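Kausar Mohmand
2021년 11월 16일

1/15
소분 용기 이야기를 정리해 둔다. 대상은 큰 통에서 작은 병으로 옮겨 담는 액체 전반이다. 염료, 잉크, 희석한 세제, 식용 색소, 기름 정도를 생각하면 된다. 강산, 강염기, 휘발성 용제는 다루지 않는다. 그쪽은 원래 용기에서 꺼내지 않는 것이 기본이고, 꺼내야 한다면 물질안전보건자료부터 읽어야 한다. 타래가 길다. 급한 사람은 라벨 부분(9번부터 11번)만 읽어도 된다.

2/15
먼저 재질. 시중의 말랑한 병은 대체로 저밀도 폴리에틸렌(LDPE)이다. 눌렀을 때 잘 들어가고 손을 떼면 원래 모양으로 돌아온다. 조금 뻣뻣하고 뿌연 쪽은 고밀도(HDPE)이거나 폴리프로필렌(PP)인 경우가 많다. 유리처럼 투명하면 PET를 의심한다. 눈으로 구분하는 데는 한계가 있으므로 바닥의 재질 표시를 본다. 표시가 없는 병은 물 기반 액체에만 쓴다. 필자는 표시 없는 병을 아예 따로 모아 둔다.

3/15
투과 문제. 폴리에틸렌은 수증기는 잘 막지만 산소와 향 성분은 생각보다 잘 통과시킨다. 향이 있는 액체를 LDPE 병에 오래 두면 병 바깥에서도 냄새가 난다. 뚜껑을 아무리 세게 잠가도 마찬가지다. 벽을 통해 나가는 것이기 때문이다. 기름류는 여기에 더해 벽 자체를 조금 부풀게 한다. 병 표면이 끈적해졌다면 새는 곳을 찾기 전에 재질부터 확인할 것.

4/15
착색 문제. 붉은색 계열이 가장 골치 아프다. 짙은 적색 염료액은 반투명 벽에 분홍 자국을 남기고, 세척해도 완전히 빠지지 않는다. 대응은 단순하다. 한 번 붉은색을 담은 병은 끝까지 붉은색 전용으로 쓴다. Zofia Mazurek는 표백제로 지우는 방법을 권했는데, 직접 해 보니 벽은 밝아졌지만 목 부분 나사산에 낀 색은 그대로였다. 표백제를 헹구는 데 드는 물까지 따지면 병을 새로 사는 쪽이 낫다.

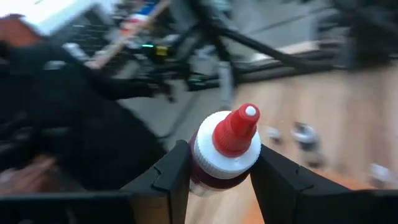

짙은 적색 액체가 든 스퀴즈 병, 흰색 골 캡

5/15
뚜껑. 세로 골이 있는 캡은 젖은 손이나 장갑 낀 손으로 열 때 유리하다. 골이 깊을수록 잘 잡히지만 그 사이에 마른 액체가 끼고, 다음에 열 때 가루가 되어 떨어진다. 사용 후 젖은 천으로 캡 둘레를 한 번 돌려 닦는다. 잠그는 힘은 손가락 두 개로 충분하다. 더 세게 잠그면 안쪽 패킹이 눌린 채로 굳어서 오히려 샌다. 패킹 없는 일체형 캡은 안쪽의 얇은 돌기가 밀봉을 맡는데, 그 돌기에 흠집이 나면 수리할 방법이 없다.

6/15
채우는 양. 목까지 채우지 않는다. 어깨선 아래에서 멈춘다. 온도가 오르면 액체와 위쪽 공기가 함께 팽창하고, 말랑한 병은 그 압력을 노즐 쪽으로 내보낸다. 서늘한 창고에서 채워 따뜻한 방으로 옮긴 병이 첫 개봉 때 튀는 이유가 이것이다. 반대로 너무 적게 담으면 공기와 닿는 비율이 커져 산화가 빨라진다. 오래 둘 것은 병 크기를 줄여서 맞춘다.

7/15
작업대. 소분 작업은 상판 재질의 영향을 크게 받는다. 집성목 상판은 보기 좋고 병이 잘 미끄러지지 않지만, 오일 마감만 한 상태에서는 염료가 그대로 스며든다. 특히 쪽과 쪽이 만나는 접합선을 따라 색이 길게 번진다. 사포로 갈아도 접합선 쪽은 깊이 남는다. 폴리우레탄 도막을 올리거나, 그게 싫으면 실리콘 매트를 깐다. 신문지는 권하지 않는다. 흡수는 하지만 밑으로 통과시킨다. 매트는 병 바닥보다 넉넉하게 넓어야 하고 가장자리에 턱이 있으면 더 좋다.

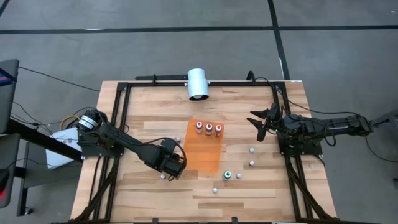 8/15
옮겨 담는 순서. 옅은 색에서 짙은 색으로, 향이 없는 것에서 있는 것으로 간다. 깔때기는 액체마다 따로 쓰는 것이 원칙이지만 현실적으로는 계열별로 하나씩이면 된다. 깔때기를 병목에 완전히 밀착시키면 공기가 빠질 길이 없어 액체가 울컥거린다. 살짝 들어서 틈을 준다. 점도가 높은 액체는 깔때기 대신 주사기를 쓰는 편이 빠르다. 큰 통에서 바로 작은 병으로 붓지 말고 부리가 있는 비커를 중간에 거칠 것. 통의 무게를 한 손으로 조절할 수 있다고 믿는 사람이 늘 쏟는다.

9/15
라벨. 적을 항목은 내용물, 농도, 소분일, 원래 용기의 로트 번호, 소분한 사람이다. 다섯 항목 중 가장 자주 빠지는 것이 로트 번호다. 문제가 생겼을 때 어느 통에서 나왔는지 추적하려면 이것이 필요하다. 예전에 Dinsa 작업실에서 색이 뜨는 병이 나왔을 때, 로트가 적힌 병은 금방 골라냈고 적히지 않은 병은 전부 폐기했다. 멀쩡한 병도 꽤 섞여 있었을 것이다.

10/15
라벨 위치. 병 몸통의 위쪽 절반에 붙인다. 아래쪽은 손이 닿고 눌리는 자리라 접착면이 먼저 들뜬다. 반투명 병이면 라벨 반대편을 비워 두어 남은 양이 보이게 한다. 뚜껑에만 적는 것은 금지. 뚜껑은 서로 바뀐다. 같은 규격의 병을 한꺼번에 열어 놓고 작업하면 반드시 한 번은 바뀐다. 드로퍼 병은 면적이 좁으니 꼬리표를 목에 거는 방법도 있는데, 꼬리표가 젖으면 글씨가 번지므로 코팅지를 쓴다.

11/15
필기구. 유성 마커는 폴리에틸렌 표면에서 문지르면 지워진다. 알코올이 묻으면 바로 사라진다. 연필로 종이 라벨에 쓰고 투명 테이프로 덮는 구식 방법이 의외로 가장 오래 간다. 감열 라벨은 햇빛과 열에 색이 바랜다. Pascal Boyer가 쓰는 관리 번호 체계는 종이 장부와 병 번호만 맞추는 방식인데, 지금 3069번까지 갔고 아직 중복이 없다고 한다. 장부를 잃어버리면 전부 정체불명이 된다는 점은 본인도 인정했다.

12/15
보관. 작은 병은 무게 중심이 높아 잘 넘어진다. 선반에 낱개로 세우지 말고 벽이 있는 통에 모아 세운다. 통의 역할은 정리와 2차 차단이다. 안에서 한 병이 새도 선반까지는 가지 않는다. 따라서 바닥에 구멍이 뚫린 바구니형은 용도에 맞지 않는다. 색이 있는 반투명 통은 안쪽이 대강 보이지만 담긴 액체의 색을 제대로 판별하기는 어렵다. 색 확인은 꺼내서 흰 종이 앞에서 한다.

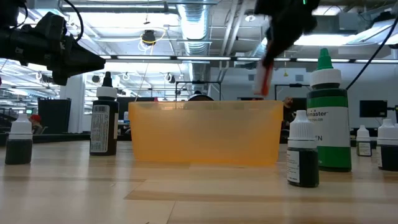

주황색 반투명 통, 둘레에 병들

13/15
빛. 천연 색소와 일부 직접염료는 빛에 약하다. 갈색병이 가장 무난하고, 없으면 통에 뚜껑을 덮는다. 주황색이나 갈색 플라스틱이 짧은 파장을 일부 줄여 주는 것은 맞지만, 제품마다 안료와 두께가 달라서 차광 용기로 팔리지 않는 것을 차광용으로 믿으면 안 된다. Esent 창고에서는 창가 선반을 비우고 안쪽 벽으로 전부 옮겼다. 비용이 들지 않는 조치 중에서는 이것이 가장 효과가 좋았다.

14/15
점검 주기. 필자는 15일마다 본다. 항목은 바닥의 액체 자국, 캡 둘레의 결정, 벽의 변형, 층 분리, 라벨 상태. 층이 분리된 병은 흔들어서 돌아오는지 보고, 돌아오지 않으면 버린다. 벽이 안으로 찌그러진 병은 내부 산소가 소모되었거나 따뜻할 때 잠근 것이다. 뒤쪽이면 한 번 열어서 펴 주고 다음 점검 때 다시 본다. 5년 넘은 병은 상태와 상관없이 교체한다. LDPE는 겉보기에 멀쩡해도 접히는 부분부터 갈라진다.

15/15
질문이 올 것 같아 미리 적는다. 식품용으로 쓰던 병을 염료용으로 돌리는 것은 가능하고, 반대 방향은 불가. 예외 없음. Ákos Vörös가 물어본 노즐 굵기는 액체 점도표와 함께 따로 올리겠다. Eltar 캡 호환 여부는 나사산 피치를 재 봐야 해서 아직 모른다. 폐액 처리는 지역마다 규정이 다르니 관할 구청에 확인할 것. 3번의 투과 설명에서 틀린 부분이 있으면 답글로 출처와 함께 알려 주면 수정 글을 아래에 잇겠다.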